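Home | About us | Advice and guidance | Interviews | Publications | Contact

Keeping a shared room in order: an interview with Keegan Kereama

Last updated: 8/15/24

Many households have one room that serves several purposes in the course of a day. It may be a bedroom at night, a sitting room in the afternoon and a place for hobbies in between. The Denine Home Advice Service receives regular enquiries about such rooms, and the most frequent concerns small belongings: the phone, the cup, the wrapper and the carrier bag that settle on the floor or the nearest soft surface and remain there.

Keegan Kereama has advised households on this subject for the service since it opened its Dririne office. He was interviewed for this series on the use of baskets, floor coverings and curtains in rooms of this kind.

Mr Kereama began with the basket, which he regards as the most useful and most frequently misused item in the home. "People buy a basket to solve a problem and then do not decide which problem it is," he said. "In the first week it holds clothes. By the end of the month it holds a bag, some packaging, a piece of card and a bowl from the kitchen. It is still a perfectly good basket. It has simply not been given a job."

His advice is that a basket in a shared room should be treated as a place of passage. Items picked up from the floor go into it during the day, and it is emptied each evening. He recommends a light plastic basket with open sides for this purpose. The contents can be seen without lifting anything out, and the basket can be rinsed under a tap when it becomes dusty. Woven containers are better kept for things that stay put, such as spare covers or out-of-season clothing.

Asked whether one container may be stood on top of another, he replied that this is common and generally acceptable, provided that the lower one is wide and steady. "If you need to get into the bottom one every day, do not stack them. If you open it twice a year, by all means put something on top." 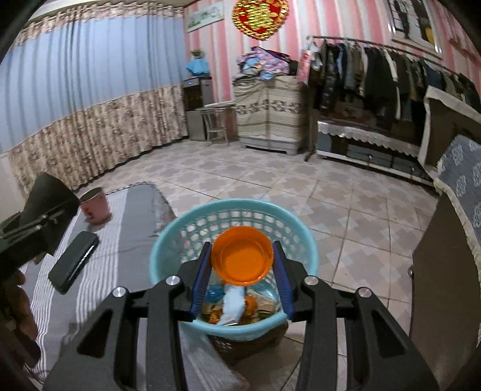 Kereama was told of a comment sent in by a reader in Nillitz, who wrote that a basket emptied every evening had lasted nine days in her home before the family went back to leaving things where they fell, and who asked whether a lid would help. He answered that it would not. A lid adds one more action to every item put away, and in his experience it soon becomes a shelf. He suggested that the reader move the basket to the spot where things were already being dropped and try again for a fortnight.

The service carried out a survey of its own clients in January, to which 272 households replied. Of these, 189 said that they kept at least one open basket or bowl in the room they used most. Mr Kereama was cautious about the result. "These are people who had already asked us for help with tidying, so one would expect baskets. What interested me was the comments. A great many people said that they sorted the contents only when visitors were due."

He proposes a plain order of work for the evening. Rubbish is taken out first: wrappers, empty bags and any card or paper that is not wanted. Crockery goes back to the kitchen next. Whatever is left is sorted by room and carried there in a single trip. Bowls should be removed before they are buried, he added, and cups that have been put down on a mat or cushion should be moved at once, as they are easily knocked.

Phones he considers a separate matter. "A phone should have a fixed place at about waist height, and that place should not be the basket. I have been present while a family emptied three baskets looking for one."

The conversation then turned to floors. Tiles are practical in a room with many uses, as they can be swept and mopped quickly, but they are hard underfoot and most families put down a rug or mat where they sit. Mr Kereama takes the view that a rug marks out a working area and should be respected as such. Games, sewing or the sorting of containers may all take place on it, and at the end the rug is cleared completely. He prefers striped rugs to plain ones for a practical reason – it is easier to lay them straight, and a rug that lies straight is less likely to be walked into at the corner.

He gave particular attention to tins. Households that save food tins for storage should check the rim of each one by eye before it is brought into a living area, and should throw away any with a rough or raised edge. Those that pass should be washed, dried thoroughly and stood upright. Tall, narrow containers of any sort are best kept against a wall or inside something wider, as they roll when they fall.
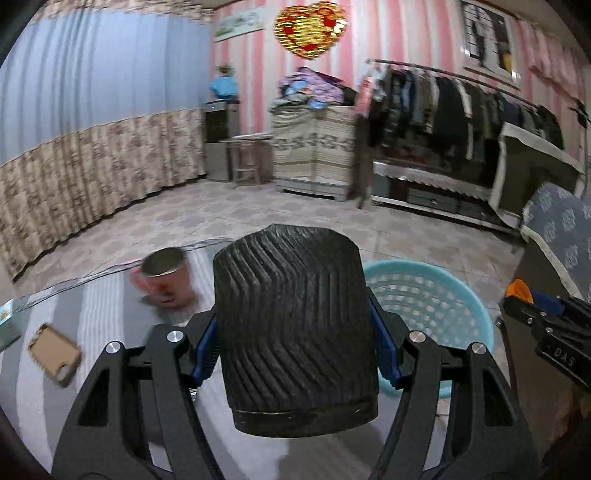
On furniture, Mr Kereama recommends washable covers for any piece that stands near the sitting area. A patterned cover shows marks less readily than a plain one, and two covers for each piece will allow one to be in the wash. He advises against using a covered surface for temporary storage. Small things slide off the cloth and are found weeks later behind the furniture.

Long curtains call for some care in a busy room. Where the cloth reaches the floor, the lowest part gathers dust from sweeping, and he suggests lifting it over the back of a chair while the floor is cleaned. Nothing should be stored behind it. "It is tempting, and I understand why. The room looks finished in a moment. But whatever goes behind the curtain is out of the daily round, and it will be there at the end of the year."

He was asked, finally, about decoration. Advice on tidiness is sometimes taken to mean that ornaments ought to be cleared away, and he was firm in rejecting this. Wall decorations take up no floor and require only an occasional dusting. Ornaments that stand on top of a cabinet or an appliance should be few enough to be lifted off in one go for cleaning. "I have visited more than 700 homes, and I do not remember asking anyone to take down something they were fond of," he said. "I ask about the floor."

Households wishing to arrange a visit may apply in writing to the Dririne office. There is at present a waiting period, and applicants are asked to list the main uses of the room and the number of people who sleep in it. A separate leaflet on wardrobes and under-bed storage, prepared with the Yadav Housing Trust, is available on request.

Contact the Denine Home Advice Service | Copyright Denine Home Advice Service | Back to top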